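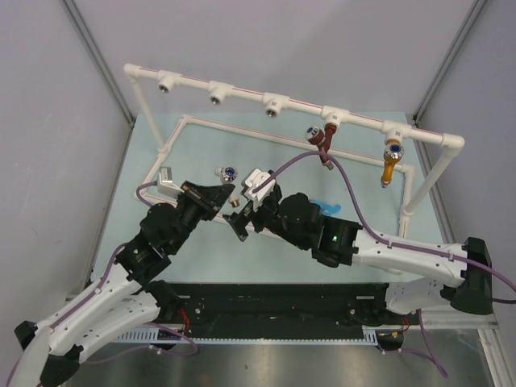
Figure 1. White PVC pipe frame with three fittings, on a pale blue tabletop.

What Happens to Plastic Pipe Offcuts in Ovard
Student project report, Deirdre Breathnach
Nov 8, 2025

1. Introduction

Plastic pipe is used in almost every building job in Ovard. It carries rainwater down from the gutters, takes waste water away from sinks and baths, and protects cables under the ground. It is sold in fixed lengths, and most jobs need something shorter, so a piece is left over. My project looked at what happens to those pieces.

I chose the subject after working at Clolum, the builders' merchant on the quay, in the summer. There was a cage in the yard for scrap metal and a bay for broken pallets, but plastic pipe went into the general skip with everything else. I wanted to find out if this was normal and if the pieces were worth keeping.

2. Background

Most of the rigid pipe I came across was PVC. It is cheap, it does not rust and it can be cut with a hand saw. Pieces are joined with fittings such as elbows and tees, using either a rubber ring or a solvent cement. The cement softens the two surfaces so that they bond together. A cemented joint cannot be taken apart again without cutting, and a fitting that has been cemented once is usually thrown away with a stub of pipe still inside it.

PVC can be recycled if it is clean and kept apart from other plastics. Mixed loads are a problem. Polypropylene waste pipe looks much the same as PVC when it is dusty, and the printing on the side is often on the piece that was used and missing from the piece that was left.

3. Method

I collected offcuts from 3 places over 10 weeks: the yard at Clolum, a heating and plumbing firm called Prilel, and the maintenance workshop at our college. Each place was given a lidded bin and a sheet to fill in. I emptied the bins on Friday afternoons.

Every piece was sorted by material, measured and put into one of two groups. Pieces longer than a school ruler went into the "usable" group and the rest into the "short" group. Cracked pieces and anything with cement on it counted as short, whatever the length. When I could not find any printing I asked Mr Hầu in the workshop, who has fitted pipe for most of his working life. If he was unsure as well, the piece was marked "unknown".

I also talked to the fitters at Prilel while they were loading their vans. These were not formal interviews - I wrote down what I could remember afterwards.

4. Results

The bins took in 678 pieces altogether. Of these, 286 were in the usable group. Most of the usable pieces came from Clolum, where customers ask for a length to be cut so that it fits in the car and leave the remainder behind. Prilel produced a large number of very short pieces and hardly any long ones, as the fitters carry their longer offcuts from job to job. The college bin was nearly empty until the changing rooms were refitted, and then it filled up in a few days.

The sheets did not work well. They were filled in properly at the start and then only when I was expected. I have not used them in the results.

The fitters gave similar answers when I asked why pipe was thrown away. Van space came up first. Several said that a customer who has paid for new pipe does not want to see an old piece going in, even behind a wall. One said he kept a box of short pieces for spacers and for holding doors open.

5. Discussion

Many of the pieces could have been used again without any recycling at all. A length of pipe is enough for a plant support, a cable guard or a repair under a sink. We put a crate of clean offcuts outside the college workshop with a sign on it, and it was emptied twice, mainly by people with allotments.

The short pieces are harder. They would have to go to a recycler, and the one I telephoned only takes full pallet bags. Clolum would need to store a bag under cover for a long time before it was full. The manager thought there was room for one beside the scrap cage but not for two, so the polypropylene would still go into the skip.

6. Limits of the work

Three sites is a small number, and all of them knew they were being studied. I measured length but did not weigh anything, so I cannot say how much plastic was involved. The "unknown" pieces were left in the totals.

7. Next steps

Clolum has agreed to keep the bin and will sell longer offcuts from a rack near the till. I will go back in January to see how much has been sold and whether the bin still has only pipe in it.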